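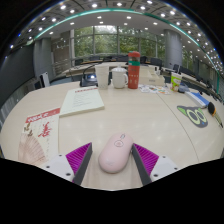
18 April 2023

In December I decided to learn 1,000 new English words before summer. I bought a paper notebook from Buline, with 29 lines on each page, and I wrote one word on each line with the translation beside it. After four weeks I had many full pages and I could use almost none of the words when I spoke.

So I changed the method. Now I write a short sentence from my own day, for example "I was reluctant to call the dentist." It is slower, but the word stays with me, maybe since I remember also the dentist.
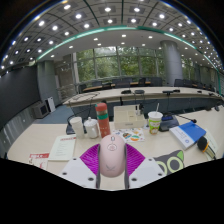

Grorkura wrote under my last post that single words are fine if you read them aloud in the evening, and that sentences take too much time for people with small children. I understand this. I tried the reading aloud for one week and my neighbors were very patient, but I still mixed up "borrow" and "lend."

I also have the word list from Pratotico, which has 1,887 entries. I don't follow it in order. I open it, choose four words that I have met somewhere already, and close it again. Yesterday they were "stubborn," "drawer," "to postpone" and "thorough." The last one I can write but I am still afraid to say it.
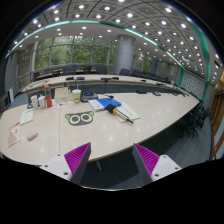 What I will do next

I want to read one easy novel until the end, without the dictionary, and mark only the words which come back more than twice.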